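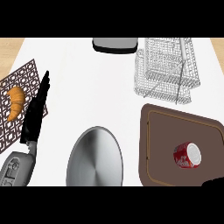
Food Production and Costing, Unit 6: Pricing the breakfast table
Notes by Roman Kaczorowski

In the last unit we calculated the cost of one portion. Now we go from cost to price. Please bring your own recipe sheets, we will need them again.

1. Fixed and variable costs
Rent, insurance and the oven lease stay the same if you sell many breakfasts or few. Flour, butter, coffee and paper bags grow with each sale. Wages are difficult -- in a small café they behave mostly like a fixed cost, and we will treat them so.

2. Contribution
Contribution is the selling price minus the variable cost of one portion. The Stuto café in Groltport has monthly fixed costs of 2000. It sells a breakfast for 5 and the variable cost is 2, so the contribution is 3. The café must sell 667 breakfasts in a month to cover everything. In August it sold 647, and so it made a small loss of 59.

3. Common mistakes
Students often forget the waste. Pastry which is not sold by closing time was still paid for. Also, do not include the tax in the selling price when you calculate contribution.

Exercise
Repeat the calculation with a variable cost of 2.50. Then decide if Stuto should raise the price or look for a cheaper supplier, and write your reasons in half a page.

Reading: Sikora, chapter 17, without the last section.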